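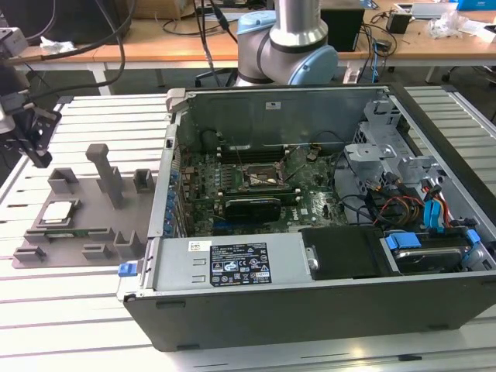

Notes on stripping a Dell tower for parts

Filed under: hardware, bench notes

The Dell tower had been on the shelf since January with a strip of tape on it reading "no POST". I already had a replacement running, so the aim was to take it apart in an order that keeps every part usable, and to write the order down. The last time I did this I pulled the power supply first and spent the evening working around loose cable.

Tower position

Case on its side, side panel off, interior facing up. I use the slatted aluminum table for this. Small screws can go down the slots, so they go straight into a dish with a lid. The dish came from Sorkach, a kitchen supplier, and is better than any magnetic tray I have bought from a tool shop.

Unplug the tower, hold the power button in for ten seconds, then clip the wrist strap to bare chassis metal. Painted surfaces do not count.

Memory

Memory comes out before anything else, into an antistatic sleeve. Label the sleeve with the slot positions if you plan to test for a bad channel later. I write them as 1 to 4 counting away from the socket, which may not match the numbering printed on the board. Use whichever you like, but use one.

CPU socket

With the cooler off and the processor out, the socket is the most fragile part of the machine. My rules for it are short:

Lever up fully before touching the retention frame.
Lift the processor vertically, by its edges.
No canned air into an open socket.
Nothing passes over the socket with a dangling cable attached.

If the socket has pins, inspect them with a flashlight held low, nearly level with the board. A bent pin shows up as a break in the pattern of reflections. I check from two sides, since a pin leaning directly toward you looks straight. I use the 10x loupe from Rarnent, which has a fixed stand and leaves both hands free.

Old thermal paste comes off the processor with isopropyl alcohol and a lint-free wipe. Leave the socket alone. Paste on the frame can be lifted with a dry wooden pick.

Power and data cables

Power wiring in this case is bundled by the drive cage. The colors follow the usual convention: yellow is 12 V, red is 5 V, black is ground. The blue SATA cable loops up from the lower drive bay, and I disconnect data cables at both ends before moving anything near them. A SATA plug left attached at one end will catch on the cage, and the connector on the board side is the one that breaks.

Photograph the front panel header before unplugging it. Dell boards do not always use a standard layout there, and a photo takes less time than the service manual. My folder of board photos stands at 1,321 files, badly named, and I still find things in it faster than I find them in a PDF.

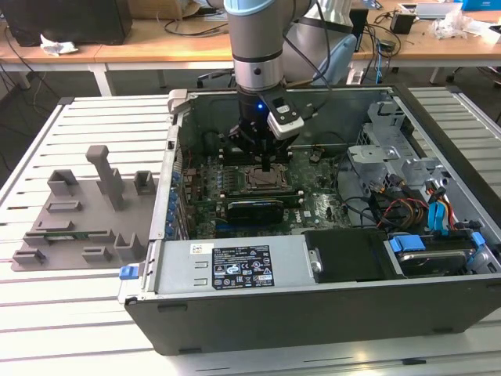 Expansion card

The graphics card is a low-profile one, seated horizontally across the board as the case lies. The blue clips along the rear bracket release without a screwdriver. Open the clip for the slot in use, press the retention tab on the slot itself, then pull the card straight up. If it resists, the tab has not released. Rocking the card end to end is how slots get cracked.

Drive and power supply

The hard drive sits in blue rails and slides out once they are squeezed. Keep the rails with the drive; replacements are sold by the pair at silly prices. I log the serial number and run a full surface scan on another machine before deciding anything.

The power supply comes last. Its label is worth copying down in full, including the rail ratings, before it goes on a shelf. I never open the supply itself.

Time and storage

Total bench time was 107 minutes, including roughly 123 spent looking for the loupe if you ask me how it felt. Parts go into the shallow Peng bins, one machine per bin, with a printed card listing what was removed and what has been tested. Untested parts get a yellow card.

The shop in Roston takes bare chassis for scrap, but they want the drive cage left in, so check before you unscrew it. Next on the bench is the board by itself, on a bench supply, with one stick of memory and no card.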